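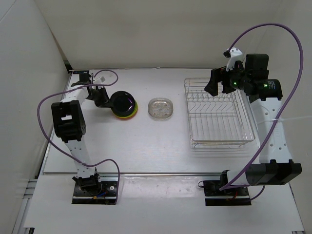
色つきのお皿と、ガラスの器と、ワイヤーの水切りかご

四月に入ってから、やっと重い腰を上げて麻しんの抗体検査に行ってきました。子どものころの予防接種って、一回だけの世代と二回の世代があるでしょう。私はどうやら一回だけの側らしく、実家の母に母子手帳を探してもらったら(押し入れの奥から出てきたそうです、ありがとう!)、やっぱりスタンプは一つきり。二回目の欄は見事に真っ白でした。

きっかけは、以前の職場で一緒だったサティシュ・ネギさん(Satish Negiさん)からのメールです。お子さんの保育園ではしかの話が出て、自分の記録も調べてみたら何も残っていなかった、とのこと。読んでいるうちに急に心配になってきて、その晩のうちに近所の内科の予約を取りました。こういうときだけは行動が早いんです。

検査は採血だけなのですぐ終わりました。待合室の番号札が103番で、呼ばれるまでの時間のほうがずっと長かったくらい。持っていった文庫本を41ページも読めてしまいました。先生はのんびりした話し方の方で、「記録がはっきりしないなら、検査をせずにもう一回打つという手もありますよ」と教えてくださって、そうか、最初からそれでよかったのかと帰り道でちょっと笑ってしまいました。
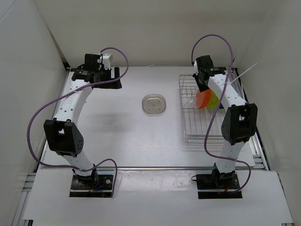
白いアーム二本と紫色のケーブル

結果は三日後に電話で聞きました。抗体はあるにはあるけれど、少し足りないそうです。なので来週、風しんと一緒になったMRワクチンを打ってもらいます。注射は何歳になっても苦手で、今から左腕がむずむずしています。右利きなので打つのは左、と決めているんです。

住んでいる市では風しんの検査に助成があるらしいのですが、年齢や条件が細かくて、役所のページを読んでも私には半分くらいしかわかりませんでした。明日の朝九時になったら窓口に電話してみるつもりです。母子手帳は、なくさないように通帳と同じ引き出しにしまいました。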